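Changes to the Drestlow Tenant Repair Service

Beginning in May, the Drestlow Housing Association will handle all non-urgent repair requests through a single office on Drurnau Street. Residents of the Tedusia and Doãn buildings, who have until now reported problems to their own front desks, should direct requests to the new office by telephone or by using the paper form available in each lobby.

Requests will be acknowledged within five working days. Urgent matters, including loss of heat, a blocked main drain or a door that cannot be locked, will continue to be answered at any hour on the existing emergency line. The number has not changed.

The Association received some 3000 repair requests last year, and a large share concerned kitchen faucets and window latches. Kobe Verstraete, head of building services, has asked that residents give the apartment number and the best time to call on every form. "Forms without a phone number take the longest to close," he said.

Parking permits are not affected by this change – they remain with the front desks. The same applies to storage unit keys and guest passes.

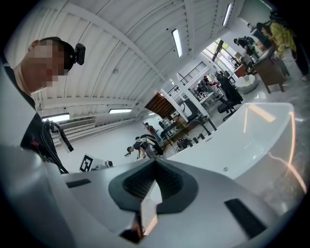

Residents who have an open request from before the change do not need to submit it again. Existing requests will be transferred under their original reference numbers. The office will also be open on Saturday mornings for residents who cannot visit during the week, and the entrance at 42 Drurnau Street has step-free access from the parking lot.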